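Push-pull solenoid

A push-pull solenoid is a small actuator that turns electric current into a short, straight movement. It is used in locks, vending machines and sorting gates.

Construction

A coil sits in a metal frame around a sliding steel plunger. Sellers such as Bitilex quote a life of 900 thousand strokes – a claim given without test conditions. Force drops sharply as the stroke gets longer, so a single "holding force" figure says little.

Small types often come with lead wires and a plug.
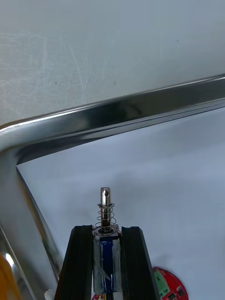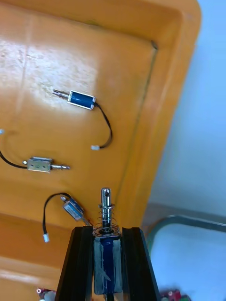

Small solenoids; the second picture has three on an orange tray.

See also

Relay
Plunger
Shokri valve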